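What the school water test reports leave out

October 1, 2018

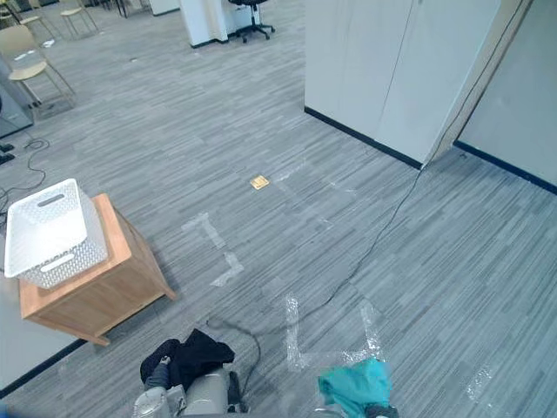 In July I asked the Grodstead school district for the lead sampling records behind the one-page notice it sent to parents in the spring. The notice said that the drinking water in all schools had been tested and met the state action level. I wanted the lab sheets, the sampling plan and the chain of custody forms. I received the first two. What follows are my notes on reading them, mostly for other parents who plan to file the same request in their own districts.

The records cover 132 outlets. An outlet, in the district's usage, is any tap, fountain or bottle filler with its own valve. The lab sheet lists each one by a building code, a room number and a type letter, and the codes are not explained anywhere in the file. Ifigeneia Triantafyllou, who has a child in the same middle school as mine and used to work in a soil lab, matched most of them to the floor plans in the emergency handbook. I would have been at it much longer without her.

First draw and flush samples

A first draw sample is taken after the water has sat in the pipe, usually overnight. The person sampling opens the tap and catches the first water that comes out. It shows what the fixture itself and the short run of pipe behind it are adding. A flush sample is taken after the tap has run for a set time, and it shows what is coming from farther back in the building. You need both to know where a problem is. If the first draw is high and the flush is low, the fixture is the likely source and can be replaced. If both are high, replacing the fixture will do little.

The Grodstead sheets have a column for sample type. For 92 of the outlets it is filled in with "F". The rest are blank. "F" could mean first or flush. I wrote to the facilities office to ask which, and the answer I got was that the contractor had followed the protocol. The protocol, when I found it in the sampling plan, calls for first draw at every outlet and flush at outlets that come back high. It uses "FD" and "FL" as the abbreviations.

I don't think anyone set out to hide anything. I think somebody filled in a form quickly. The result is the same for a reader, though, and a result whose sample type is unknown can't be compared to any limit.

The 18 outlets that were dropped

The sampling plan lists more outlets than the lab sheet does. The difference is 18. Eleven are in the older elementary building, and of those, four are classroom sinks in the kindergarten wing. The plan calls them "drinking, secondary". On the lab sheet they are missing, with no note.

The district's explanation, given to me by phone and later by email, is that these sinks were reclassified as handwashing only and so fell outside the program. That is allowed. A district may take a tap out of drinking use in place of testing it. But the reclassification has to be real, meaning that there is a sign on it and the children have somewhere else to get water. When I asked for the date of the change, I was told it had been made "as part of the review". I have asked again for a date and for the form that records it.

Anyone who has watched a five-year-old at a classroom sink with a paper cup will know how far a sign goes at that age. I would test them anyway. The lab fee per sample is small next to the cost of sending a person out, and the person was already in the building.

What the numbers can and can't say

One round of sampling is weak evidence. Lead in tap water varies from day to day with how long the water sat, how fast the tap was opened and whether a bit of solder or scale broke loose. The same fountain can give a low result and a high one in the same week. A low result on a single day does not clear an outlet, and I wish the notice had put that in one sentence somewhere.

There is also the matter of when samples were taken. The forms give times for two of the buildings. In both, sampling began before classes, which is right. For the others the time field says "AM". If a fountain had been used by an early sports practice, the water in it was not standing water, and the result will tend to come out low.

What I have asked for

My follow-up letter has these items in it:

- the chain of custody forms, which should carry a time for each bottle
- a key to the type column, in writing
- the date and record of the reclassification, by outlet
- a retest of all outlets with a blank type, first draw, after an overnight wait
- results posted by outlet, with the room names parents use

The last one matters to me more than it probably should. A parent should be able to look up the fountain outside the gym without knowing that it is B3-114-F.

I sent the letter by mail and by email. The district has acknowledged the email copy. The board takes public comment at its regular meeting, and I have signed up for a slot. If the chain of custody forms arrive before then I will scan them and post them with the key that Ifigeneia put together, after she has checked it once more against the second floor of the high school, where the room numbers were changed when the science labs moved.

If you are filing your own request, ask for the sampling plan by name. My first draft asked only for "test results", and I would have had the lab sheet and nothing to hold it up against.

Recent posts

Reading a school boiler inspection certificate
Filter cartridges: how to find the rated volume
Grodstead bus stop changes, with a corrected table
How to word a public records request
Notes on classroom carbon dioxide readings

This site uses cookies to remember your settings and count visits. By continuing to read you agree to their use. Accept | Settings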